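Workshop notebook, Bullivwood shed, October

Started 9.40 am, kettle first. Alcides Ccori already in and already annoyed with the heater.

Carrying on with the question from the back of the last book: could a machine put away the shopping? Leave out the driving, the parking and the remembering of bags. Start with one item on a bench and end with that item somewhere sensible. My mum has been doing this since before either of us was born and has never asked for a calibration target.

Job for the day is cartons out of a tray. Alcides wanted tins, I wanted cartons, and I had the key to the cupboard. A tin is the same all the way round and forgives you. A carton has a wide way and a narrow way, and if you come at it on the wrong angle you get a corner and a nice dent. Squeeze too hard and you've made a different carton.

Loaded the Skenik planner with the Nirkbridge settings from last time. It complained about a joint limit we don't go anywhere near. Restarted it, same complaint, ignored it, fine. Alcides says ignoring it is how sheds burn down. Have written the message on the whiteboard so that at least it's been acknowledged by someone.

First go, straight approach, carton square to the tray. Picked it up, held it, put it on the bench. Took 51 seconds from go to let-go. I timed myself doing the same thing and felt a bit mean about it, so that number isn't going in the book.

Second go, carton on the diagonal and shoved over towards the rim. This is where every carton ends up in real life, because people don't place groceries, they dump them. The trouble is the rim. It's low, you'd hardly notice it with your hand, but a finger coming down beside the box wants to be exactly where the rim is. You or I would just tip the box up with a fingertip and grab it on the way. We don't have a tip-it-up move. We have a go-down-and-close move and a lot of optimism.
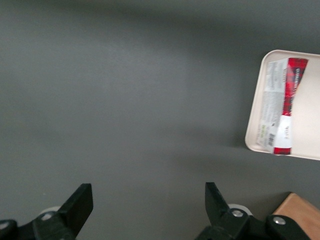 So the choice is either come in across the short way and hope there's room between cardboard and rim, or nudge the carton to the middle first and pick it up like a civilised person. Tried the first. Left finger landed on the rim, force limit tripped, arm stopped and sulked. Tried it again with the approach shifted over by 3 mm and got the same result with more confidence.

Nudge version: better. Push from the rim side doesn't work for the obvious reason (no room, see above), so Alcides had the idea of pressing lightly on the top face and dragging. Worked twice. The time after that it dragged the carton and the tray together across the bench, very smoothly, a lovely bit of motion control. Stuck the tray down with two strips of double-sided tape. My kitchen is not taped down, for the record.

Blur. The wrist camera is hopeless while the arm is moving and the small print goes to porridge. Doesn't matter for finding the box, since the outline is enough, but Patrício in the other unit wants us reading labels and barcodes so things can be sorted into fridge and pantry. Told him he can have reading or he can have moving. Settled on a pause before each read, which adds to the time again. At this rate the frozen stuff will be soup.

Lunch. Alcides washed up both mugs by hand in no time at all and then stood there looking at the arm as if it might have learned something.

After lunch, settings as they stand:
approach height up a bit, it was clipping on the way in
close speed halved
grip force left alone, no dents so far and I'm not touching it
drag move saved under "shuffle", don't rename it again please

Where I've got to on chores in general. Picking up one known box in a clear space, yes, slowly. Picking up one known box that's been left the way a person leaves it, sometimes, with tape. Emptying a whole bag, where everything is lying on everything else and there's a lettuce in it, not with this gripper and not with me writing the code. Alcides is more cheerful and reckons the shuffle move gets us most of the way. He also reckoned the heater was fixed.

To do:
proper tip-up move, even a clumsy one
ask Patrício which side the barcode has to face, or whether he'd consider looking for it himself
more tape
find out what the joint limit message wants

Arm parked, power off at the wall, 4.15 pm. Took my own groceries home and put them away in the dark.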